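Millinery workshop notebook, Clastarar
2020-03-20
Entry by Úna Ní Bhriain

Work continued on the black fascinator ordered by Mrs Hennessy for a memorial service. It is the second piece she has commissioned for the same outfit. The first, completed in February, was returned because the base sat too far back and the veil touched the collar of her coat.

The base has been blocked again in two layers of sinamay with the grain crossed. It was left on the block overnight and came away cleanly. The edge was wired and bound with a bias strip cut 20 mm wide. The binding puckers slightly at the left temple and will be unpicked over a short length.

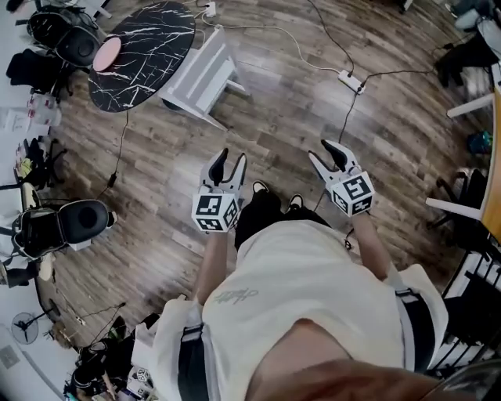 The veiling from Pemura is softer than the previous supply and does not hold a curve without support. Fuad Tilahun tested a length of 53 cm gathered along one edge and recommends a double row of running stitch. I agree with this for the present order. For stock pieces the single row is to be kept until the remaining Hullitz veiling has been used.

Stiffener was mixed at the usual strength, 100 ml to 200 ml of water. One coat was applied to the underside only. A second coat on the test piece left a shine that would show under church lighting, and it should not be used on black.
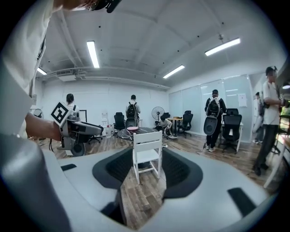 Pale casing with dark recess; floor and chair legs below.

Fixing: the client has asked for a comb in place of the elastic. A comb alone will pull forward with the weight of the bow, so both will be fitted and the elastic dyed to match her hair. Fuad has the colour reference from the first fitting.

The bow was remade in silk dupion. The loops were shortened and the raw ends turned inside. Two quills were tried beside it and removed, as the client had asked for a plain outline that she could wear again at other formal occasions.

Outstanding: unpick and rebind the left temple; attach the veil; sew in the lining and label. Fuad to confirm the fitting with Mrs Hennessy and to enter the remaining silk in the stock book.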